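Grukholm – Quem somos

Planeamento e orçamento de equipamento robótico para cozinhas, copas e espaços de serviço

A Grukholm ajuda empresas, escolas e unidades de alojamento a decidir que equipamento de automação comprar, quando o comprar e quanto reservar para ele. Não vendemos braços, garras nem software, e não recebemos comissão de quem os vende. O cliente paga-nos um estudo e fica com ele, quer avance com a compra quer não.

Começámos com duas pessoas e uma folha de cálculo. Hoje somos 15, entre engenheiros, técnicos de simulação e gente que vem das compras e da contabilidade. Até agora entregámos 188 estudos. Em 43 deles a recomendação foi adiar a compra, e em vários desses casos o cliente voltou mais tarde com outro espaço ou outro orçamento.

Como trabalhamos

O primeiro passo é uma visita e uma lista de tarefas. Perguntamos o que se faz no espaço, quantas vezes por dia e quem o faz. Pedimos também as faturas de manutenção do equipamento que já existe, porque costumam dizer mais sobre o uso real do que o caderno de encargos.

Depois montamos o espaço em simulação e colocamos lá o braço que o cliente está a considerar. Medimos o alcance sobre a bancada, a folga para quem se senta ou passa ao lado e a posição da garra junto aos objetos pequenos. Um copo com palhinha é um bom teste, e entra em quase todos os estudos de copa. 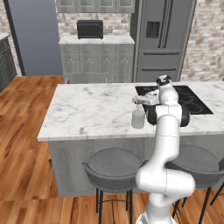

Só então fazemos contas. O orçamento que entregamos separa quatro parcelas: compra, instalação, formação e manutenção. A instalação é a que mais surpreende. Uma bancada que tem de ser reforçada, uma tomada que não existe ou uma placa de cozinha que obriga a mudar a base de sítio podem pesar tanto como a própria garra. Cada parcela leva um valor mínimo e um valor máximo, com a origem indicada ao lado.

Entregamos sempre 2 cenários – um de compra imediata e outro faseado. O cenário faseado começa, em regra, em janeiro, para coincidir com a abertura do orçamento anual da maior parte dos nossos clientes.

O que entra no estudo

O relatório base inclui a planta do espaço, a lista de tarefas, as simulações e o quadro de custos. A pedido, juntamos a comparação de propostas de fornecedores e um modelo de caderno de encargos. A comparação é feita com os mesmos movimentos e os mesmos objetos para todos os equipamentos.

As simulações são guardadas com várias vistas, incluindo a vista junto à garra. Os ficheiros ficam com o cliente, que os pode entregar a outro consultor.
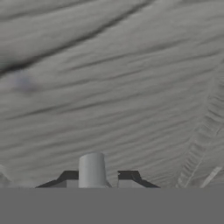
As câmaras são uma linha do orçamento que muitos compradores deixam para o fim. Convém decidir cedo quantas são precisas e onde ficam, já que isso altera a cablagem e as licenças. Numa vista muito próxima, a própria garra ocupa parte do campo, com os suportes escuros de um lado e do outro do dedo cinzento-claro, e atrás pode aparecer pouco mais do que uma superfície cinzenta ondulada. Quem planeia a compra deve ver estas vistas antes de assinar, e por isso vão em anexo ao relatório.

Projetos próprios

Mantemos duas ferramentas internas. A Drellora é a nossa biblioteca de espaços simulados: cozinhas com ilha, copas de escritório e refeitórios pequenos. A Zerkley é a folha de custos, revista todos os anos com os preços das propostas que os clientes nos autorizam a usar, sem identificação.

Para a parte elétrica e de mobiliário trabalhamos com a Sartori, que visita o local e orça as alterações à bancada. O trabalho da Sartori é faturado à parte e o cliente pode escolher outra empresa.

Prazos e pedidos

Os pedidos de estudo fazem-se pelo formulário de contacto. Indique o tipo de espaço, as medidas da bancada e o valor que tem disponível, mesmo que ainda não esteja aprovado. Se já tiver propostas de fornecedores, anexe-as ao pedido.

Página atualizada em 29 de setembro de 2022.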